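Elach启动居家整理示范数据采集项目,首批任务以卧室织物为主

Elach于8月启动居家整理示范数据采集项目,采集内容为人在真实住宅中使用手持夹爪完成日常整理动作的过程,所得数据用于训练家用机械臂的操作策略模型。项目由Elach负责任务设计和模型训练,Trillero提供手持夹爪及配套记录软件,Agudelo负责采集员招募、培训和入户安排。

首批任务围绕卧室展开,共58项,包括拉平床面、叠放毯子、移动枕头、收拢散放衣物、把织物从床的一侧移到另一侧等。每项任务都有一页书面说明,写明起始状态、结束状态和允许的操作顺序。说明中不规定具体路径,采集员按平时在家里做事的习惯完成动作即可。

选择织物作为第一批对象,是Elach在前期试验中确定的。试验使用的模型在抓取盒子、杯子等硬质物品时表现较稳定,遇到布料则经常出现夹空、夹入多层或拖动整块床面的情况。布料没有固定外形,同一条毯子每次放下后的褶皱都不同,在实验室里反复摆放几块样布,覆盖不了住宅中的实际情况。项目组因此把采集地点放在住户家中,床品使用住户自己的,不统一更换,也不要求提前整理房间。

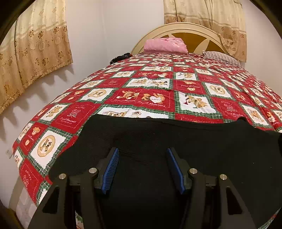 采集时,采集员单手或双手持夹爪,从床边开始操作。每段示范从夹爪张开、未接触物品时开始记录,到物品放下、夹爪重新张开并离开时结束。中途夹空或滑脱的,采集员不必停下,可以继续尝试,直到完成任务或主动放弃。这类片段会加上标记后保留。Elach的训练团队认为,人在夹空之后如何调整角度、重新找到布边,对模型同样有用。

Trillero为本项目提供的夹爪沿用其现有型号的连杆结构,开合行程与Elach机械臂的末端夹爪一致,人手完成的动作可以直接换算为机械臂的开合指令。记录软件同步保存画面、夹爪开合程度和空间位置,三路数据使用同一时间基准。每天开工前,采集员需完成一次校准,校准不通过时软件不允许开始记录。

Agudelo目前已有19名采集员上岗,分为5个小组轮流入户。上岗前的培训为期2天,第一天练习持握姿势和移动速度,第二天在样板房内完成完整任务并由培训员逐段回看。培训中纠正最多的问题是动作过快。采集员熟练之后往往越做越快,画面容易模糊,布料的形变过程也记录不全。项目组为此在软件中加入了速度提示,超过设定值时手柄会轻微震动。

住户参与采集须事先签署书面同意书。采集范围仅限双方约定的房间,有人像、证件、信件等内容入画的片段,在交付训练前进行遮挡或删除。住户可以在采集完成后申请查看本户数据,也可以要求撤回,撤回后相关片段不再进入后续训练版本。

数据整理工作在Gorelel平台上进行。每段示范上传后先做自动检查,排除时间戳缺失、位置跳变和画面过暗的片段,再由标注员核对任务名称、起止时间和完成情况。两名标注员意见不一致的,交由第三人复核。平台同时记录床品的大致类别,如被面、毯子、枕套、针织物等,训练团队据此查看各类材质的样本是否均衡,样本偏少的类别会优先排入后续的入户计划。

Elach计划在卧室任务完成后,将采集范围扩大到客厅和阳台,新增沙发盖布、窗帘和晾晒衣物等内容。任务说明模板和夹爪校准流程届时将一并更新。

有意参与采集的住户可通过Agudelo的报名页面登记,登记时需填写房屋所在区域、可预约时段和愿意开放的房间。研究机构如需了解数据格式和使用条件,可与Elach数据合作部门联系。

关于Elach
Elach从事家用机械臂及操作学习系统的研发,产品面向住宅和小型护理场所。

关于Trillero
Trillero设计和生产手持式示范采集工具,并提供相应的记录与校准软件。

关于Agudelo
Agudelo提供入户数据采集的人员组织、培训和现场管理服务。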